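2022-12-16

I did not write for 9 days and now there is too much to put in. My hand is slow tonight, so I will take only the things I want to remember.

The choir sang in Birham last night. We were 13 on the stage, because Isauro has a bad throat and Xóchitl's train was late, and she came in only for the second half with her coat still on. I was afraid of the long piece, the one we started to learn in July. In the rehearsals I always entered too early after the pause. Yesterday I watched only the hand of Babak and I entered correctly, and he gave me a very small nod. I thought about this nod all the way home.

The hall was cold and the piano was a little low, but the people were kind. Cayetano said that almost 144 chairs were taken. I could not see past the second row without my glasses. A woman in the front was crying during the slow song, and after that I did not dare to look at her again, or I would lose my words.

Afterwards we ate soup in the kitchen behind the stage and everyone talked at the same time. When it is like this I understand perhaps half. Two years ago I would have gone home early. Now I stay and laugh a little after the others, and Iraís repeats the best jokes for me slowly, which makes them less funny, but I am grateful.

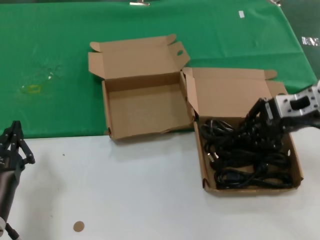

Two open boxes, the left one mostly on the green cloth, the right one on the white table.

Today I was tired and did small things only. I washed the black blouse by hand. I called my mother and sang her the first verse on the telephone, and she corrected my breathing, as she has done since I was 7. She asked if there is a recording. I must ask Babak, he promised one for all the altos.

In the new year we begin with something in Latin. Iraís wants that I try the short solo in it. I said that I would think, and she wrote my name on her paper while I was still speaking. I looked at the notes this evening. The high part is not so terrible, but the ending is long and I don't know yet where to breathe. Tomorrow I will buy a pencil with a good eraser and mark it.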